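Civley Community Help > Workshop and Making > Tapes, Glues and Coverings

Wrapping on gripper fingertips keeps creasing and fraying – what do you use?

Asked Dec 28, 2007

Hello all, and I hope you've had a good rest over the holidays. I've been wrapping the ends of a pair of white plastic gripper fingers to give them a bit more hold on smooth things like jam jar lids and pill bottles, and I can't seem to get a covering that stays neat. I start at the tip, work down the inner side and smooth it as I go with my thumbnail, but I always end up with wrinkles running lengthways, and the edge at the bottom never comes out straight.

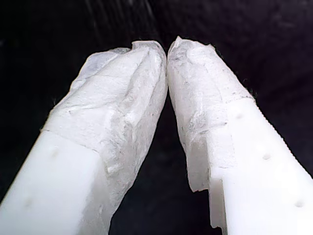

The two fingertips with their wrapping, nearly touching at the top.

The right one bothers me more than the left. It has gone ragged round the end, there are grey smudges near the top, and lower down there's a torn flap hanging on the inner side. The left is only crumpled, and I could live with that. Should I be cutting the pieces differently, or is it simply the wrong stuff for the job? I'd rather not glue anything permanently, as the fingers have to go back to bare plastic in June. Thank you in advance, and sorry for going on a bit!

3 answers

Answer 1 (63 people found this helpful)

You're trying to take a flat strip over a rounded end, so the extra has to go somewhere, and it goes into folds. Dressmakers have the same bother with sleeve heads. Cut four or five little slits into the top of the strip before you put it on, then lay the tabs down over the tip one at a time, each just overlapping the last. Do the tip first as its own small cap and then put a separate piece down the inner side. I'd take everything off both fingers and wipe the plastic with a drop of spirit on a cloth – let it dry properly, mind – before you begin again.

For the bottom edge, go once right round the finger with a narrow band. It covers the untidy end and gives that flap nothing to lift from. I did a pair this way with the thin Fadico tape and they lasted me 7 weeks of daily use, which I was very pleased with.

Answer 2 (7 people found this helpful)

just use rubber finger cones, the sort for counting paper. stationery shop in Porham has them. pull on, pull off, done

Answer 3

I agree with the slits, but do check how much room you've got before you add more layers. If the tips come very close together when they shut, a thick cap will make them meet too soon and you'll lose your grip on thin things like cards. One layer at the tip, two at most. Anything with fibres in it will go fluffy at a cut edge sooner or later, so use your sharpest scissors and change the covering when it starts to look grubby. Does yours leave any stickiness behind when you peel it? Mine did, and a little cooking oil shifted it.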